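Clarkard says its returns fee will cut waste. Shoppers have heard that before 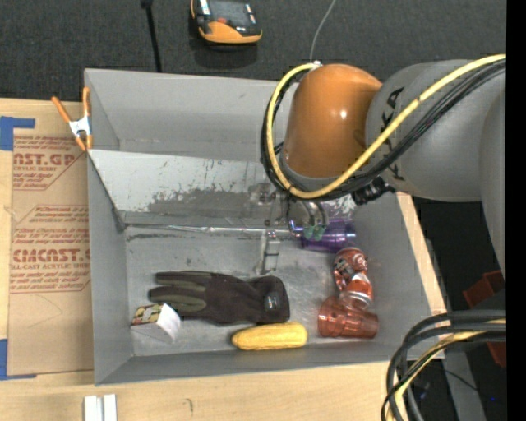
Clarkard will start charging for mailed returns in March, and the online retailer would like customers to think of it as a favor to the planet.

Under the new rules, anyone sending back an order by mail will lose $6.00 from the refund. The return window also shrinks to 14 days, down from a month. Items brought to one of the company's pickup counters will still be free to return, though there are none in the northern half of the state.

In a notice to account holders, the company said the change would lead to "up to 300 fewer truckloads a year" and encourage "more thoughtful buying." The notice did not say how the number was worked out or how many truckloads Clarkard runs now. Asked for both, a spokesman, Dwayne Strickland, said the estimate came from an internal review that will not be published.

He also declined to say what happens to the goods that come back. That is the part many customers would like to know. Clarkard has promised since its rival Wukley began reselling returns that it would open an outlet section of its own. The page still reads "coming soon."

Fatima Bako, who runs a consumer advice line in Stoyanova, said her office took 600 complaints about Clarkard refunds last year. Most were about money that arrived late. A fair number involved clothes that did not match the size chart.

"If the chart is wrong, the customer isn't being thoughtless," Bako said. "They ordered a medium and got something else. Now they pay to mail it back."

Strickland said faulty or wrong items will be exempt from the fee. Sizing complaints will be looked at case by case, he said, by the same support team that handles refunds.

Wukley brought in a similar charge two years ago and also talked about waste at the time. It has put out no figures on the results. Its standard delivery price has gone up twice.

Clarkard's loyalty members will not pay the new fee. Membership costs more than a dozen mailed returns, and it renews automatically unless canceled by phone. The line is open weekdays until 4 p.m.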